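A Visit to the Nerberg Open Day

In July I attended the open day held by Nurotier at its Nerberg site, on behalf of the Ormsby adult learning program. I have been asked by several colleagues to set down what was shown, and I do so here in the order of the afternoon.

Arrival and Welcome

Visitors were received at 1:30 p.m. and divided into groups of 11. Our group was led by Oľga Kováčik, who is responsible for the training side of the Pulstead project. She began with a short talk in the canteen. The purpose of Pulstead is to teach robot arms to pick up and put down small household items, and the teaching is done by people. An operator holds a gripper in one hand, with a camera fixed to it, and carries out the task at a table. The recordings are then used to train the arm.

The project has 1,094 usable recordings at present. Ms. Kováčik stated that the target is 2,000, and that a recording is thrown out if the operator hesitates too long or the item leaves the camera's view before the grasp.

The Demonstration

We were then taken upstairs to the recording room. It is smaller than I had expected, and two members of our group had to stand in the doorway. The operator worked in silence while Ms. Kováčik explained each step. Squeezing the handle closes the two fingers. Letting go opens them again. The operator is told to approach slowly, to keep the wrist level and to let the camera see the tabletop before moving in.

A question was raised about the fingers themselves. They are made on site, and a worn pair can be changed in a few minutes. I was permitted to hold the tool, and found it heavier at the front than I would have liked for a full shift.

The views below come from the gripper camera, with the fingers open over the table. 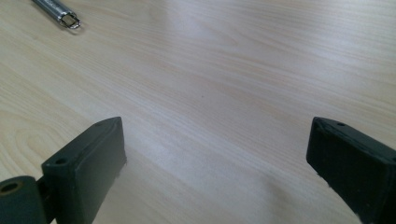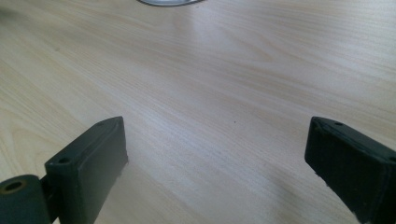 Questions from the Group

The discussion lasted 19 minutes and could have gone on longer. One visitor asked whether operators need a technical background. They do not; most are trained in a single morning. Another asked about glare from pale tabletops, and was told that the lighting is varied on purpose between sessions. My own question concerned placements for adult learners. Ms. Kováčik replied that short placements are under review and that Nurotier would welcome a written proposal.

I will be preparing that proposal with the Ormsby office. Tutors who wish to contribute should send me their comments before the start of the fall term. Parking at Nerberg is limited, and any group visit should plan to arrive by bus.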